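Hui-mei Hsieh
Spent most of August sorting the spare parts in our repair room. Posting what I did in case it helps anyone with the same mess. Long thread.

Hui-mei Hsieh
Background: we fix small office machines. Printers, label makers, shredders, a few coin counters. Every job leaves something behind. A gear that still has all its teeth, a roller with some life in it, a cable. It all goes in a drawer "for now."

Hui-mei Hsieh
We had 25 drawers of for now.

Hui-mei Hsieh
First thing I did was pull the paper inventory. It listed 497 parts. I stopped trusting it by the second drawer. Half the entries said "gear, black" with no machine name.

Hui-mei Hsieh
So I threw out the list and started over by type. Gears with gears, rollers with rollers, boards in their own bags. Machine name goes on the bag if we know it. If we don't know it, the bag says UNKNOWN and the month.

Hui-mei Hsieh
Unknowns get kept for one year. I got some pushback on that from the bench. My answer is that a gear you can't match to a machine has never saved you any time, it has only made you look through more gears.

Hui-mei Hsieh
Tooth count and bore size are enough to identify most of ours. Calipers, a fine paint marker for keeping your place on the teeth, and a notebook. I tried a phone app for this and went back to the notebook the same afternoon.

Hui-mei Hsieh
Rollers are harder. The rubber goes shiny and hard with age even if the part has never been used. Press a thumbnail into it. If it doesn't give at all, out it goes. If it only looks dusty, wipe it with a damp cloth and let it dry before bagging.

Hui-mei Hsieh
Don't store rollers standing against the side of a drawer for months. They get a flat spot and then you have a printer that thumps.

Hui-mei Hsieh
Someone asked about bags. We buy the plain zip kind from Arnelance, 2 sizes. The small one takes nearly all gears. The Climel ones are nicer but the white write-on patch smears.

Hui-mei Hsieh
Labels: Etance makes a tape that holds up to oil. Costs more. I only use it on the drawer fronts.

Hui-mei Hsieh
The drawers themselves went from 25 down to 11. I gave four to Tang, the bike place next door, and the rest are stacked in the hall until I decide. They are steel and heavy and I'm not carrying them down the stairs twice.
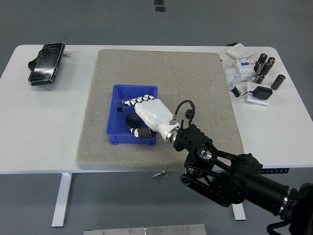
Hui-mei Hsieh
Sorting bins matter more than I expected. Deep ones are bad. Parts pile up, you stir them with your fingers, and small things stay at the bottom until you tip the whole lot out. What works is something low like the blue one, with a gear and a roller-type part lying where you can get at them. Put a handful in, sort that handful, put in the next. It feels slow for the first hour and then it doesn't.

Hui-mei Hsieh
Also get a mat. Gray or any light color, as long as black parts show up on it. Soft enough that a dropped part doesn't bounce. Before this I was working on a bare tabletop and lost 3 retaining clips in one morning. Found one in my shoe.

Hui-mei Hsieh
Old phones are a separate box. If the screen is cracked, put tape over the glass before it goes in, and don't drop it in with loose metal parts. Batteries that look swollen don't go in the box at all. Ours go in the metal can by the back door until the recycling run.

Hui-mei Hsieh
Time, for those who asked: about 40 hours in total, spread over the month, mostly between 4 and 6 pm when the counter is quiet. The gears took the longest by far.

Hui-mei Hsieh
Reply to a couple of messages: no, we don't sell loose gears. If you bring the machine in we'll look through what we have. Please bring the broken part too, even if it's in pieces.

Hui-mei Hsieh
Still to do: the power adapters. There's a crate of them under the stairs, all tangled, and I haven't opened it since we moved in. Plan is to sort by voltage first, then by plug. If you've got a better order, tell me before I start.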